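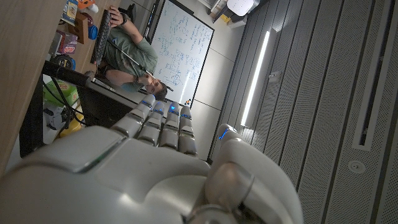

How long should I leave a new Meltmont wax warmer before I pour my first candle?
Give it one full warm-up with plain wax in the pot, let that wax set overnight, and pour your first proper candle the next day.

Section 2: Setting up and your first pour

We know how tempting it is to unpack everything and get straight on with it (we are all candle makers here and we have all done it), but a quiet half hour spent on this section will save you a good deal of scraping later on. Put the kettle on, read it through once, and then go back to step 1.

Before you start

You will need the warmer, the lift-out pot, the pouring jug, a soft dry cloth, old newspaper and a bag of plain soya wax. Leave the scent and colour in their packets for now, as the first melt is only for rinsing out the pot.

1. Stand the warmer on a level surface that doesn't mind heat, well away from curtains and the edge of the worktop. Spread the newspaper generously, and then a bit further than that.

2. Wipe the inside of the pot with the dry cloth. Please don't wash it at this stage, however much you would like to. Even a few drops of water left in the bottom can make hot wax spit.

3. Lower the pot in with the spout facing you and turn it gently until you feel it settle. If it rocks, lift it out and try again.

4. Fill the pot to the lower line with wax flakes. They look like far too much when dry and sink to very little once melted, so do resist topping up.

5. Plug in, turn the dial to Low and wait for 40 minutes. The light stays amber while the pot is warming and changes to green when it is ready.

Caution: Never leave the warmer switched on in an empty room, even on Low, and keep children and pets out of the kitchen while you are melting. If the wax begins to smoke, switch off at the wall and leave the pot exactly where it is. Never put water on hot wax.

6. Switch off, let the wax cool in the pot and leave it overnight. In the morning, warm it on Low for a few minutes until the edges loosen, then tip the block out onto the newspaper. Keep it for firelighters, or throw it away.

Your first candle

7. Fix a wick to the bottom of a clean, dry jar and hold it upright with the wooden bar supplied.

8. Melt a fresh batch as in step 5. Add your scent once the light is green and stir slowly for 2 minutes. Slowly really is the word, for quick stirring beats in air and you will see it later as little pits on the top.

9. Pour in one steady go, stopping a finger's width below the rim. Leave the jar somewhere free of draughts until the next day, and try not to poke it!

Note: A slight dip around the wick is quite usual with soya wax, especially in a cold kitchen. Phyllis Crabtree, who tested these steps for us, keeps back a spoonful of wax from each batch and pours it over the dip the following morning.

Note: If you have bought the larger pot, follow the same steps but allow twice the warming time in step 5. Cleaning and storage are covered in Section 3.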